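Stenell Clothing Reuse: progress report for the spring period

Prepared by Océane Caron for the Stenlow Fund
Covering the period to the end of May

1. Where we are

You gave us money to sort, wash, fold and pass on donated clothing, and to do it in one room instead of across three spare bedrooms and the back of my car. I am pleased to report that my car now has a back seat again. My passengers have been polite about the smell.

The folding table is in daily use. It was the dullest line in the application and the one I was asked most about at the interview, so I will give it some space here. Before the grant we folded on knees, on beds and once on an ironing board. Clothes folded on a knee come out the shape of a knee. The new table is big enough for an adult T-shirt to lie flat with room left over for whatever came before it, and it has a plain pale green cover, chosen after a long discussion in which I was outvoted. I had wanted stripes, to line the hems up against. The others said stripes would give them a headache by lunch, and I have since come round to their view, though I haven't told them so.

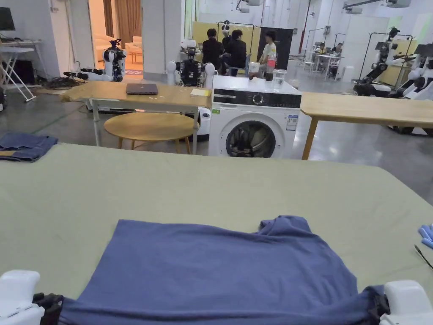
We settled on one way of folding T-shirts in the second month. Hem straight first, then the sleeves, then the body in thirds. Everyone arrived with the method their mother taught them and defended it as you would expect. The trouble was that a pile made by four people looked like four piles, and the families who come to choose clothes would pull the whole lot apart to find out what was in it. With one fold and the size tag on the outside, the piles survive most of an afternoon. Jeans are folded lengthways, then in half, and then in half again if they will go. Children's jeans will. Men's jeans have opinions.

2. What we said we would do

Our target for the period was 200 items folded and ready to go out each month. We met it in every month but the first, when the target met us. The shortfall that month was nearly all knitwear, which takes an age to dry and can't be hurried without producing something that fits a doll.

We also said we would run 12 folding sessions. We ran 9. Two were lost to a burst pipe in the street and one to my having written the wrong time on the poster, for which I have no defence. The missing three will be made up over the summer at no extra cost to the fund.

Clothes go out by two routes. Most go through Kennedy House, where families choose for themselves from the shelves. The rest go to the Andari centre as made-up bags, by size, for people who need something the same day. The bags are harder than we expected. A bag for a boy of eight has to please a boy of eight, and we have learned to leave out anything with a collar.

3. The room

Layout took longer than it should have. We had drawn a plan in which clothes travelled neatly from one end to the other, and on the first morning everyone walked straight across it to put their coat down. The present arrangement has the folding table out in the open, where you can get at it from more than one side, with the work table and the washing machine beyond. Coming back with an armful no longer means asking anybody to breathe in.
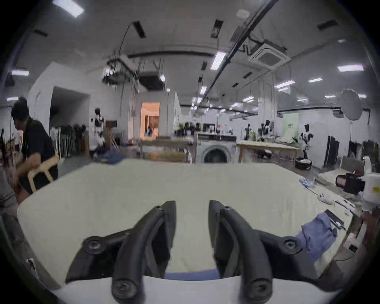 The one standing problem is things that are put down "just for a second". Phones and chargers migrate to the folding table because it is large and flat and there. I have put up a notice. I have also been seen putting my own phone down underneath the notice, so it has lost some of its force. We would like a shelf by the door, and I mention this only in passing, in a report to the people who pay for shelves.

4. The washing machine

The machine was the largest single purchase and has behaved itself. We wash darks together and keep one load a week for anything that arrives smelling of loft. Coloured items of unknown history are washed alone the first time, a rule we brought in after a red sock and a batch of school shirts. The shirts went to the drama group. 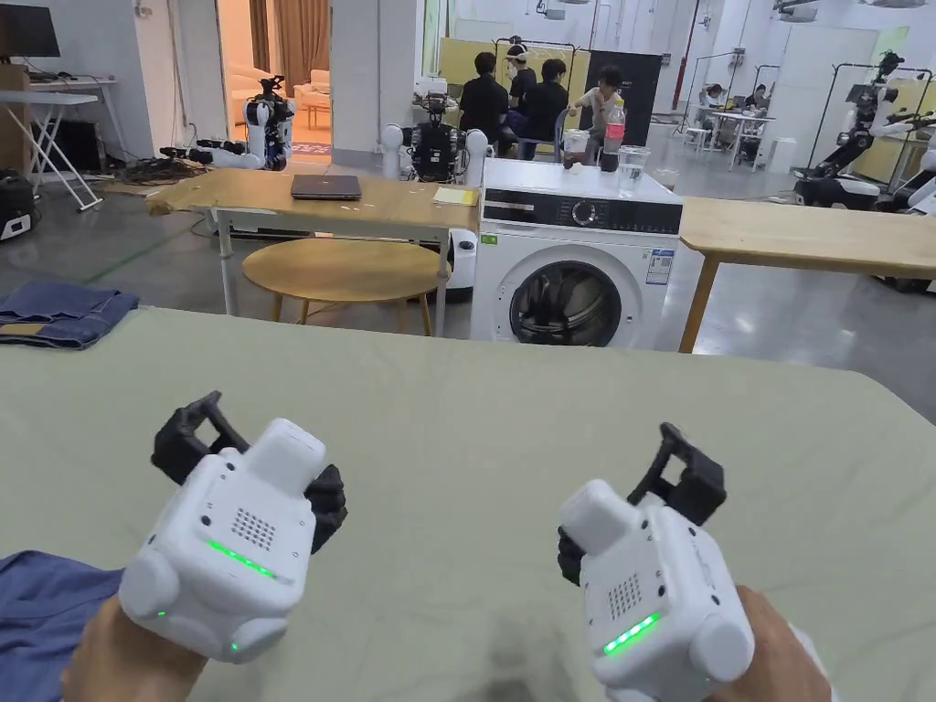 Drinks remain a sore point. The agreed rule is that they stay away from the folding, and the top of the machine has become the accepted place for them by a process I was not consulted on. It is at least wipeable. I would ask only that people take their cups home, or to the sink, or anywhere.

5. Money

Spending is within budget on every line except detergent, where we are a little over. We had costed it on the dose printed on the box, which assumes a cleaner class of jumper. I propose to cover the difference from the underspend on hangers, as we were given more hangers than we could ever have bought and people keep bringing them.

6. Next period

We will run the three owed sessions, start on winter coats before anyone wants one, and try the bag service with shoes. Shoes must arrive in pairs. I have put that on the new poster in large letters, along with the correct time.

Receipts and the monthly item sheets are attached separately. The sheet for the first month has tea on it but can be read.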